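Drumitberg Two-Finger Gripper Kit

Bench-built in Jinville. Fits most hobby arms with a bolt-on wrist.

Hi, I'm Dario Barbieri, and this is the gripper I wished I could buy when I built my first arm. I looked for one for most of a winter. Everything was either a toy with plastic gears or an industrial thing that cost more than my car (my car isn't great, but still!). So I started making my own at the shared workshop, people kept asking for one, and now there's a kit.

You get two fingers, the palm plate, the servo, the linkage, a wrist camera mount and all the screws, plus a few spares of the tiny ones. You will drop the tiny ones. The camera itself isn't included, but the mount has slots and will take most small board cameras.

What it's good for

Picking up ordinary stuff. I wanted a gripper that could sort out a messy bench, so I've tuned the finger shape for long things, round things and the sort of odds and ends that end up in every wooden tray in every garage. The fingers come in to a narrow tip, and you can get them down beside a part without shoving its neighbors out of the way. Flat things like washers and sheet metal are harder. It'll do them with the rubber tips on, if you're patient with your approach angle.

I put the camera at the wrist because I got tired of guessing. With a camera off to the side I was always a little wrong about where the tips were, and a little wrong is a lot when you're going after something skinny. From the wrist you see what the gripper sees, and lining up gets much easier – even by hand with a game pad, which is how I still do most of my testing.
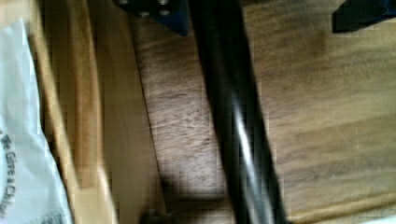 Wrist camera view over the wood, with a glossy black rod running down the middle.

Shiny dark parts are the ones that gave me the most grief, by the way. A strong overhead light puts a bright stripe along anything glossy, and if your software is hunting for edges it may well grab the stripe and ignore the part. Turn the exposure down, or move the lamp, or both. Slow the arm down too if your picture is smearing. I run mine at a crawl for the last bit of the approach and I'm not ashamed of it.

Putting it together

Set aside an evening. There's no soldering, and the only tools you need are a small hex key and a screwdriver. Bolt the palm plate to your wrist first, then the servo, then the linkage, and leave the fingers for last. Before you tighten anything, close the fingers slowly by hand and check that the tips meet. If they don't, loosen the linkage, nudge it over and try again. Run the camera cable down the back of the arm with plenty of slack – I've pulled out more connectors than I'd like to admit.

The details

Max recommended load: 800 grams
Servo: metal gear, included
Cycles on my own test unit so far: 3000, with one linkage screw replaced
Warranty: 2 years on the metal parts
Ships in: 7 days, from Jinville

Updated 19 February 2018: kits from the January batch came with the older finger screws, which can back out over time. If yours is one of those, put a dab of thread locker on them, or write to me and I'll mail you the new ones free.

Spare fingers and rubber tips are sold separately. Got an arm with an odd bolt pattern? Send me a sketch with the hole spacing before you order and I'll tell you if the adapter plate will fit.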